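Hand-held gripper demonstration

A hand-held gripper demonstration (most of us just say "a demo") is a recording of a person doing a job with a pair of robot-style jaws in their hands, made so that a learning system can copy the movement later. I've written most of this entry from my own bench time at Turnuso, so do add to it if your place does things differently.

How it works

You hold one gripper in each hand and squeeze to close the jaws. The patterned markers on each gripper's cube let the software work out where the tool was and which way it was tilted, and from that we get a path the arm can try to follow. There's no arm in the room while you record, which I love - you can get through a whole afternoon of boxes without once waiting for a motor to catch up!

The older way was to steer the arm itself with a second, smaller arm. Niven, our first set of recordings, was made like that and holds 42 demos. Its successor, Grelville, is all hand-held and stood at 134 when I last edited this page on 2 October 2019. The two sets are kept apart, as the paths are stored differently and mixing them gave us some very strange wrists.

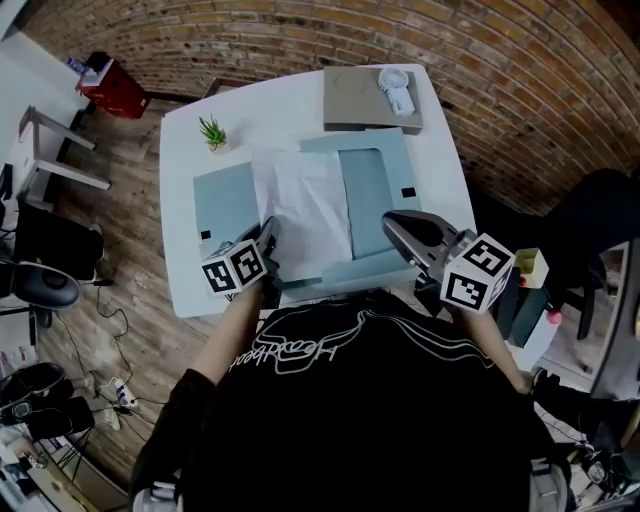 Types of task

Packaging

Boxes and tissue are my favourite, and easily the most annoying. A light-blue box opened out flat has flaps that all want handling in their own way, and white tissue paper never crumples the same way twice, so every demo is a bit of a one-off (good for the learner, tiring for the thumbs). Both grippers are usually busy, one near a loose panel and the other over the box. We leave ordinary clutter on the table too, a potted succulent or a little fan, so the system doesn't grow up thinking all tables are bare.

Sorting

Much quicker to record. Siham Salem did 51 of these at our Fleltunthorpe room and wrote the naming rules we still use: task first, then the person, then the take.

What counts as a good demo

Opinions differ. I keep a take if the job gets finished and the markers stay readable for most of it. Fumbles are fine so long as you recover from them, and I'd say they're worth having. Siham is stricter and throws out anything with a dropped item, so our totals for the same day rarely match.

Go slower than feels natural, and start with the jaws open.

See also

Marker tracking
Teleoperation
Grelville (recordings)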